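Zivden opens food cupboard packing room for spring collection

For release: Wednesday

Zivden, the household food support service, has opened a packing room for its spring tinned food collection and is asking local people, workplaces and schools to take part. The collection runs through March and will supply food parcels to households across the Olaniyan estate and the streets next to it.

Last year 107 households had a parcel from Zivden in the same month. This spring 131 have already signed up, and the service expects tins to make up most of what goes out. Tinned fish, beans, vegetables, fruit and soup are all wanted. Short, squat tins are especially useful, as they fill the gaps between packets and can be stacked two deep in a standard parcel box.

Every tin is picked up and looked over before it is packed. The label has to be in place so that the family receiving it knows what is inside, and the nutrition panel matters to anyone who is watching salt or sugar, or who has an allergy in the house. Rims are checked for dents and rust.
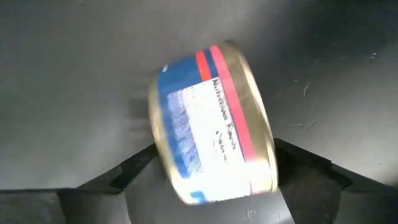
Tins with a deep dent on the seam or rim are set aside and not given out. A small dent in the side is fine. Tins without a label cannot be used, however good they look, and the same goes for anything past its date. Donors are asked to check the back of the cupboard with this in mind before they bring a bag in.

The packing room is in the Endeo building, on the ground floor, with step-free access from the car park. It opens at 10 in the morning and closes at 4. Bags can be left at the front desk during those hours — please do not leave them outside the door overnight.

Parcels are made up to a set list. Each one holds tins, a dry staple such as rice or pasta, a boxed item and something for breakfast. Households can tell Zivden beforehand if they do not eat meat or fish, and their parcel is changed to suit. Tins are stood upright on the table for the last check, where the label can be read from the front, and then go into the box with the heaviest at the bottom.
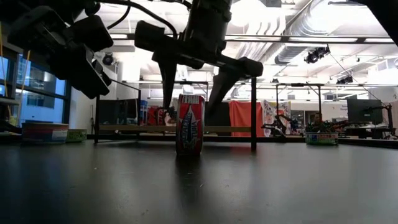
Zivden can also lend collection crates to workplaces. There are 65 crates available this spring, and each holds enough tins for 4 parcels. Crates are delivered empty and picked up full, at no charge, from any address within the Olaniyan area. Larger firms may book more than one.

The collection is supported by Prevent, the local home safety scheme, which is adding a printed card to each parcel on storing food at home. The card covers how to keep opened tins (tip the food into a covered bowl and put it in the fridge), how to read the date on the lid and what to do with a tin that has swollen or leaked.

To book a crate, ask for a parcel or find out what is most needed this week, call in at the Endeo building during opening hours or ask at the Zivden desk.

Ends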